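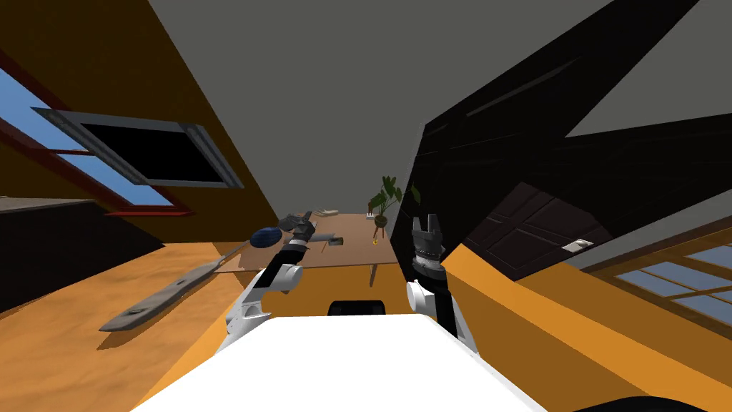

Home Automation > Chores

Can a robot do dusting and table clearing yet?

Lorraine Fairweather
Posted 9/15/23

I run a small frame shop and live upstairs. Two jobs eat my evenings: wiping down the rooms and putting frames away after the bench closes. I see two-armed robots in demos and simulations holding brushes and so on. Is any of it ready for someone like me? I could spend 1000 dollars, maybe a little more.

Dorota Tokarz

Not at that price. A floor vacuum, yes. Arms are still mostly lab work. I spent five years on a packing line at Stelside, and the arms there did one job with one size of box. A room with a plant, a table and small things lying on it is much harder. Brushing around leaves takes a light touch, and the robot has to know what to move first.

For the frames, look at what the gripper has to deal with. A thick wooden frame lying flat gives two fingers an edge to close on. A thin one is a lot worse.
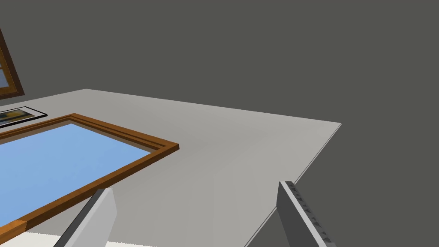

Thin frames

Slide them to the table edge so they overhang, then pinch. People do this without thinking. A robot has to be set up for it, and the corners get chipped while you tune it.

Dariusz Jakubowski

just get a rack. 4 slots, felt lined, done in a weekend
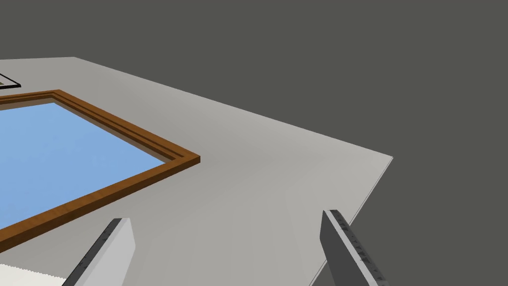 Open gripper beside a wood frame with a light blue panel.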